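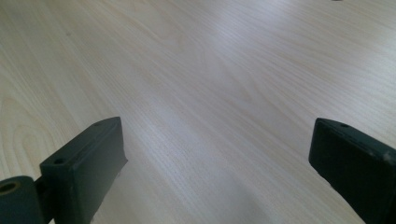 ## 安静不下来的四十天

复活节前的这段日子,我给自己定了一个很小的功课:每天早上五点半起来,读一篇诗篇,然后闭嘴坐一会儿。就这么简单,不求别的。结果第一个礼拜我就败下阵来,败得还挺难看的(第三天我是抱着《圣经》在沙发上睡着的,脸上印了一道书边)。

先说说为什么要做这件事。二月的时候我们小组聚会,Kartini Halim 带查经,讲到以利亚在何烈山上那一段。烈风、地震、火,神都不在其中,火后有微小的声音。这段经文我从小听到大,主日学的时候还演过,我演的是地震,任务就是拿一块铁皮使劲晃。可是那天晚上 Kartini 念完以后没有马上讲解,她就停在那里,停了好久。我坐在那儿浑身难受,心里一直在想:是不是该有人说点什么?要不我来说?

回家路上我越想越不对劲。连两三分钟的安静我都受不了,那我平时祷告到底在干嘛呀?我祷告的时候嘴巴没停过,求这个求那个,求完了一声阿们,起身就去烧水了。要是神真有什么话想跟我讲,大概得先在我门口排队。

### 前两周:全是杂音

我以为安静就是不出声。坐下来才发现嘴巴闭上了,脑子里那叫一个热闹!冰箱里的豆腐是不是过期了,上礼拜回 Fitriani 的那条信息语气会不会太冲,Latuheru 那边的退修会到底报不报名……有一天早上我甚至把小学班主任的名字给想起来了,想起来以后还高兴了半天。

我跟 Yoga Rahman 抱怨这事,他在我们教会带晨祷好多年了。他听完就笑,说你以为我每天早上都在三层天上啊?他教我一个办法:杂念来了不用赶,把它当成一句祷告递上去就行。想到豆腐,就为有饭吃感恩;想到那条冲人的信息,就为那个人祷告,祷告完了该道歉就去道歉。

我试了。那条信息我当天中午就去道歉了,Fitriani 回我:“哪一条?”好吧。

### 诗篇读到中间,读不下去了

诗篇前面还算好读,读到八十八篇我卡住了。整篇都是黑的,最后一句还落在黑暗里,连个转折都不给。我翻来覆去地看,总觉得后面应该还有一节,是不是我的版本印漏了(没有)。

那天刚好是我爸走了以后的第二个生日。我本来打算跳过去读八十九篇,手都翻过去了,又翻了回来。坐在那里,第一次没有求什么,也没有谢什么,就哭了一场。哭完天都亮透了,上班差点迟到。

后来在主日碰到 Ilham Oei 弟兄,我把这事讲给他听。他没安慰我,也没给我经文,就说他太太生病那年,他有整整90天只读那一篇。我问他读完以后呢?他说,读完以后我还在读呀。我到现在也没完全明白他的意思,但这句话我记在本子上了。

### 那一点点声音

讲真,写到这里我有点不好意思,因为我并没有什么惊天动地的见证可以分享。没有异象,没有听见谁叫我的名字,工作上的难处也还在那儿。要说有什么变化嘛,大概是第五个礼拜的一个礼拜二,我照常读完坐着,听见楼下有人在扫地,一下,一下。我就听着,听了好一阵子,突然发觉自己什么都没在想,也不着急。心里浮上来一句很旧的话:“你们要休息,要知道我是神。”

这句话我背过不下100遍,贺卡上也抄过。可是那个早上它像是头一回进到我耳朵里。要休息。原来这也是一句吩咐,我一直把它当成祝福语来着。

也就那么一小会儿,接着手机闹钟就响了,我又开始找袜子。

### 给也想试试的姐妹弟兄

上次在 Gondgate 那边的小组里提了一嘴,好几位来问我具体怎么做,我就随便写几条,大家参考就好,别当成规矩:

- 手机放到另一个房间去。放口袋里不行,我试过,手会自己伸进去。
- 时间短一点没关系,我一开始只坐五分钟,后来慢慢加到二十分钟。
- 读出声来。诗篇本来就是唱的,出声读跟用眼睛扫过去很不一样。
- 漏了一天就漏了,第二天接着来,别补。我有一次想一口气补三天,读得像在赶功课,一句也没进心里。
- 最好有个人知道你在做这件事。我是每个礼拜跟 Kartini 通一次电话,她也不查我,就问一句“最近怎么样”。

还有,早起这件事因人而异。Danang Ginting 上夜班,他是下班以后在停车场的车里做的,车窗摇上,一篇诗篇,坐一会儿再开回家。他说那是一天里最好的时候。我听了还挺羡慕的,我家早上五点半隔壁已经开始炒菜了,蒜味一飘过来,什么敬虔都变成肚子饿。

四十天过完以后我没有停,不过也没有天天做到,现在差不多一个礼拜四五天吧。诗篇读完了第一轮,这礼拜又从第一篇开始。“他要像一棵树栽在溪水旁”,昨天早上读到这句的时候外面在下雨,我把阳台上那盆快渴死的薄荷也搬出去淋了淋。

下个月小组要开始查路得记,轮到我带第一章,我到现在一个字都还没准备,求大家代祷!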